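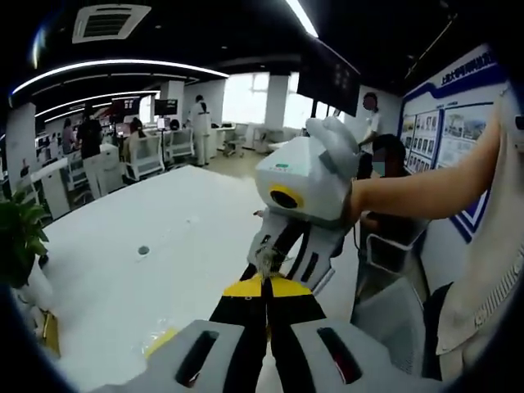
**Prurklow Automation Services**
**Hand-held gripper station: inspection checklist with comments**
Site: Benetari, open-plan floor
Equipment: hand-held gripper tools, Trirus handover station
Interval: monthly, and after any repair
Inspection month: March

## 1. Scope

This checklist covers the hand-held gripper tools used at the Trirus handover station, together with the table on which they are used and the floor area next to it. It does not cover the charging cupboard or the storage computers, for which separate sheets exist.

The inspector shall complete every line. The entries permitted are Pass, Fail, Advisory and Not applicable. Any entry other than Pass requires a comment. A tool with a Fail entry in section 3 or section 4 is to be withdrawn at once and may not be returned to the table until the line has been inspected again and signed.

## 2. Before the inspection

| Ref | Check | Result |
|---|---|---|
| 2.1 | All handover work at the table has stopped | Pass |
| 2.2 | Tools are switched off and laid flat | Pass |
| 2.3 | Previous inspection sheet is to hand | Pass |
| 2.4 | Inspector has removed rings, lanyards and loose wristwear | Pass |
| 2.5 | Soft cloth, hex keys and feeler gauge are available | Advisory |

**Comment on 2.5.** The feeler gauge had been lent to another team and was returned at 10.20. The inspection was held until then. A gauge should be kept in the station drawer and marked as belonging to it.

## 3. Gripper fingers and jaws

| Ref | Check | Result |
|---|---|---|
| 3.1 | Fingers free of cracks, chips and sharp edges | Pass |
| 3.2 | Coloured bands present and readable along their full width | Pass |
| 3.3 | Fingers meet squarely at the tips when closed | Advisory |
| 3.4 | Jaw inserts seated, with no lifting at the corners | Fail |
| 3.5 | Fingers return fully when the grip is released | Pass |
| 3.6 | No grit or fibre trapped in the slideways | Pass |
| 3.7 | Thin, soft material can be held and released without snagging | Pass |

**Comment on 3.3.** On the tool with black fingers, the tips met with a slight offset. The gap is inside the limit given in the El Idrissi maintenance notes, but it is wider than the one recorded at the previous inspection. The finger screws were slackened, the fingers aligned against the flat of the setting block, and the screws tightened in turn. The offset was reduced but remains. The line is to be checked again at the next monthly inspection, and the fingers are to be changed as a pair if there is further movement. Fitting a single new finger against a worn one is not permitted.

**Comment on 3.4.** One black insert on a jaw of the white tool had lifted at its outer corner. Film and other light material can catch beneath a raised edge, and users tend to pull against it. The tool was withdrawn. The insert was removed, the old adhesive cleaned from the recess and a new insert pressed in and left under a clamp for two hours. On inspection after the clamp was removed, all corners were flat. The line was signed as Pass and the tool was returned to the table in the afternoon. The original entry has been left on this sheet as a record.

**Comment on 3.7.** This check is made with a small piece of clear packing film, passed from one tool to the other 20 times. No snag or tear was recorded. The check was repeated for the white tool after the repair described above, with the same result.

## 4. Housings, camera head and cables

| Ref | Check | Result |
|---|---|---|
| 4.1 | Housing blocks secure, with no play between halves | Pass |
| 4.2 | Slots in the housings clear of dust and debris | Pass |
| 4.3 | Lens clean, undamaged and held firmly in its ring | Pass |
| 4.4 | Labels present and legible | Advisory |
| 4.5 | Cable sheath sound along its whole length | Pass |
| 4.6 | Cable has a free loop behind the head and does not pull at full reach | Pass |
| 4.7 | Connector seated and locked | Pass |
| 4.8 | Grip surfaces clean and dry | Pass |

**Comment on 4.2.** A small amount of lint was removed with a dry brush. Compressed air shall not be used on the housings, as it drives dust further in.

**Comment on 4.4.** The label on the head of the white tool has begun to wear at one end. It can still be read. A replacement has been requested and should be fitted in the same position, so that tools can be told apart without being turned over.

**Comment on 4.6.** Users are reminded that the cable should hang freely behind the head. It is not to be wound round the forearm or tucked into a sleeve. At the previous inspection a cable had been taped to the housing to keep it out of the way, and the connector had worked loose as a result. No tape was present on this occasion.

## 5. Table and surroundings

| Ref | Check | Result |
|---|---|---|
| 5.1 | Table surface clean, level and free of damage | Pass |
| 5.2 | Marker strip flat and firmly attached | Pass |
| 5.3 | Cable grommet seated flush with the tabletop | Pass |
| 5.4 | Plants and personal items clear of the working area | Advisory |
| 5.5 | Chairs do not obstruct the standing positions | Advisory |
| 5.6 | Lighting even, with no strong glare on the tabletop | Advisory |
| 5.7 | Walkway behind the users kept open | Pass |

**Comment on 5.3.** The grommet was tested by hand and did not turn or lift. Cables are not to be left lying across it when the station is unattended.

**Comment on 5.4.** The potted plant at the corner of the table may remain, provided that its leaves do not reach the marker strip. Watering is to take place only when the tools have been put away. Cups and bottles are not allowed on the table at any time.

**Comment on 5.5.** Office chairs are regularly drawn up to the table from the neighbouring desks. Persons seated there are within arm's reach of the tools. A chair may be used by a person taking part in the handover work, but other chairs should be returned to the desks before work begins.

**Comment on 5.6.** The tabletop is glossy and reflects both the windows and the ceiling lights. In bright weather the reflection was strong enough at midday to affect the view of light or clear material. A matt mat has been recommended. Until it is supplied, the blinds nearest the table should be lowered between checks 3.7 and 4.3 and kept lowered during handover work whenever glare is noticed.

## 6. Users and safe conduct

| Ref | Check | Result |
|---|---|---|
| 6.1 | All users have signed the station rules | Pass |
| 6.2 | Long hair tied back, loose cuffs fastened or rolled above the wrist | Advisory |
| 6.3 | Tools pointed towards the table or the receiving tool, never at a face | Pass |
| 6.4 | Fingers kept clear of the jaws during handover | Pass |
| 6.5 | Work stopped for rest at the set interval | Fail |
| 6.6 | Users able to describe the reporting procedure | Pass |

**Comment on 6.2.** Close-fitting ribbed cuffs are acceptable. Wide or open sleeves are to be rolled up before a tool is lifted. One user was asked to do so during the inspection and complied.

**Comment on 6.4.** Grip force is low and serious injury is unlikely, but skin can be pinched where the fingers close. If material is dropped, both tools are to be opened and lowered before it is picked up by hand.

**Comment on 6.5.** The station rules require a rest of 5 minutes after every 20 minutes of holding a tool. The station log showed two sessions in which no rest had been entered. It was not possible to establish whether the rest had been missed or had been taken without being recorded. In either case the rule was not met. The timer on the table shall be used for all sessions, and the log is to be filled in at the time of each rest.

## 7. Actions arising

| Item | Action | Owner | Due |
|---|---|---|---|
| 3.3 | Check finger offset again; change the pair if it has increased | Prurklow | Next inspection |
| 3.4 | Add jaw inserts to the spares held on site | Prurklow | 7 working days |
| 4.4 | Fit replacement label | Benetari | Next inspection |
| 5.5 | Return unused chairs to desks before each session | Benetari | Immediate |
| 5.6 | Supply matt mat for the tabletop | Benetari | Next inspection |
| 6.5 | Use timer and complete the log for every session | Benetari | Immediate |
| 2.5 | Keep a marked feeler gauge in the station drawer | Prurklow | 7 working days |

## 8. Outcome

The station is **approved for continued use**, subject to the actions listed in section 7. Approval lapses if an action marked Immediate has not been carried out before the next session.

Completed sheets are to be kept in the station folder, with the most recent at the front. A copy is to be sent to the Trirus project office. Faults found between inspections should be entered on the yellow card and the tool set aside with the card attached.

Inspector's signature: ____________________

Station keeper's signature: ____________________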